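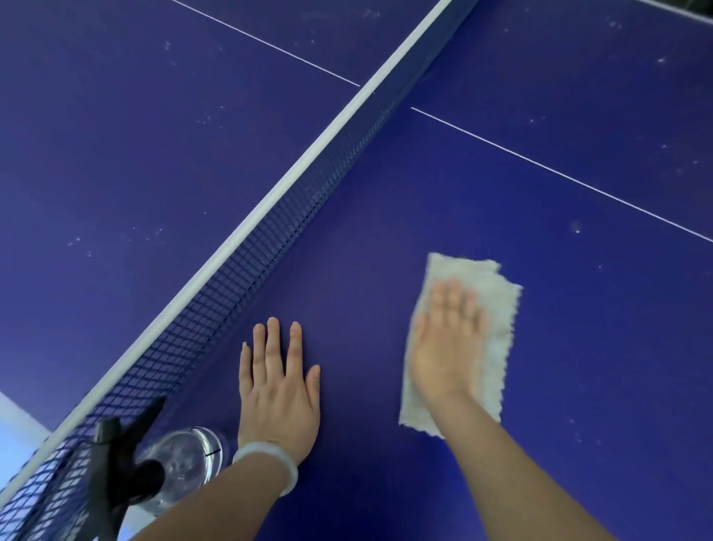 *A blue table tennis table during surface cleaning, net in place.*

**Plevo issues revised surface-care procedure for club and school table tennis tables**

HISDEN, August – Plevo, the maintenance division of sports equipment supplier Funilo, has released a revised cleaning procedure for indoor table tennis tables. The procedure covers removal of dust and dried residue from matte-finish playing surfaces and replaces the version supplied with tables until now. It applies to all Funilo indoor models currently in service.

The revision follows an 18-month review at the Salehi Sports Hall in Hisden, where tables are in daily use by clubs and schools. Service records from the hall showed that most complaints of uneven bounce or reduced ball grip were resolved by cleaning alone. Fine pale dust was the most frequent finding, with the heaviest deposits close to the net and along the outer edges.

**Main changes**

The net may now stay mounted during routine cleaning. The earlier version called for the net and posts to be removed each time, and the review found that repeated removal caused more wear to the post clamps than normal play. Full removal is still specified every 3 months, when the strip of surface beneath the net is cleaned and net tension is reset.

Each half of the table is treated as a separate work area. Cleaning starts at the net and proceeds toward the end line, with overlapping passes parallel to the net. The free hand may rest flat on the surface to steady the table, provided that rings and watches have been taken off.

Painted lines are wiped along their length with light pressure. Abrasive pads, solvent-based products and furniture polish are excluded on all parts of the surface. Polish in particular leaves a film that changes ball friction and is difficult to remove from a matte finish.

The net band and mesh are brushed dry. Water should not be applied to the mesh while it is mounted – runoff collects at the base of the net and dries there as a visible mark.

**Availability**

The procedure is printed on a two-page card for wall mounting. Plevo will send 400 cards to registered halls in the first mailing, and further copies can be ordered through Funilo service desks at no charge. Halls with a Plevo service contract will receive the card at their next scheduled visit. A separate procedure for outdoor tables is in preparation.

**Contact:** Plevo Service Desk, Funilo, Hisden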